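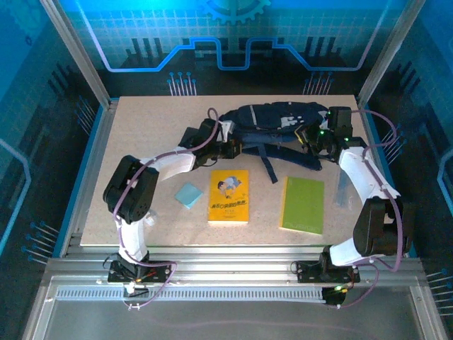
Packing and Caring for a School Backpack

Dallton Household Guidance Service
Prepared by Lejla Matić. Reviewed June 15, 2019.

Before packing, lay out everything that is to go into the bag on a clear surface. A paperback, a notebook and a pad of sticky notes take up little room when flat, but their corners bend easily if they are dropped in after heavier items. Place books upright against the back panel, largest first. Sticky notes should go inside a plastic sleeve or a small pouch so that the top sheets do not curl.

Loose papers are to be removed at the end of each week. Straps should be checked at the same time for frayed stitching, and a strap that has begun to pull away should be repaired before the bag is used again.

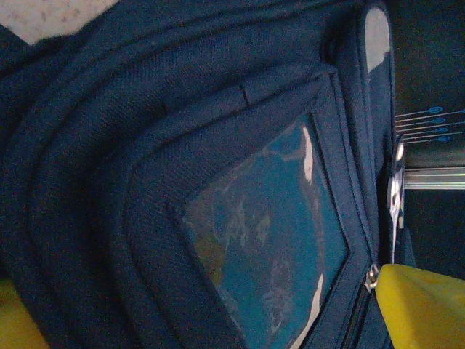
Cleaning should be carried out at least once a term, and again in July before the bag is stored. Empty every compartment and shake out the crumbs. Brush along the seams with a soft, dry brush, working from the top down. On a navy bag with padded, curved seams, dust gathers in the folds between one compartment and the next. A clear plastic window pocket should be wiped with a damp cloth only, as scouring pads leave scratches. Take out a printed insert card first if it can be removed. Run each zipper fully open and closed, and brush the track if the pull catches.

Air-dry the bag with all compartments open, away from direct heat. Do not fold it across a plastic window during storage.

Questions may be sent to Jeptoo Muriithi, Household Guidance Service, quoting leaflet 264.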